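Relatório de Projeto — Unidade Curricular de Robótica Aplicada
Avaliação do kit de aquisição Brandadau para tarefas de manipulação doméstica

1. Objetivo

O presente relatório avalia o kit Brandadau, comercializado pela Conville, quanto à sua adequação à recolha de demonstrações com pinças manuais. A tarefa de referência é a transferência de livros entre mesas.
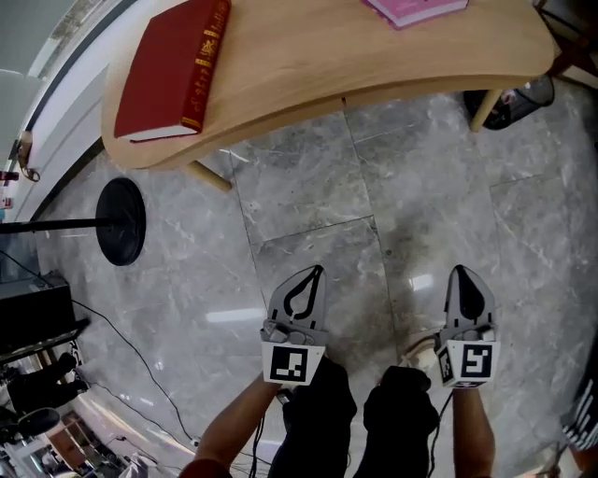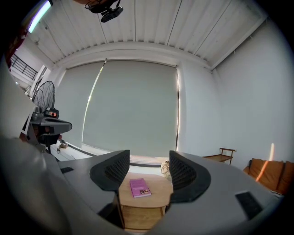

Pinças manuais e livros em mesas de madeira.

2. Procedimento

Foram registadas 400 demonstrações em 7 sessões. Cada pinça foi calibrada no início da sessão segundo o manual do fabricante. O processamento foi feito com o programa Flarnmont, na configuração de origem.

3. Resultados

A reconstrução da trajetória foi aceite em 839 dos 1562 segmentos extraídos. A maioria das rejeições ocorreu por perda de seguimento em rotações rápidas do pulso. Os livros de capa dura exigiram uma aproximação pela aresta — a preensão pela face falhou com frequência.

4. Apreciação do kit

A montagem é simples e a documentação cobre a calibração com detalhe suficiente. O peso torna-se incómodo em sessões longas. A exportação para o formato usado no laboratório Cabrera obrigou a escrever um conversor, incluído no Anexo B. A licença do programa é anual e não abrange um segundo computador.

5. Trabalho futuro

Repetir os ensaios com velocidade de pulso limitada e comparar a taxa de aceitação por tipo de capa.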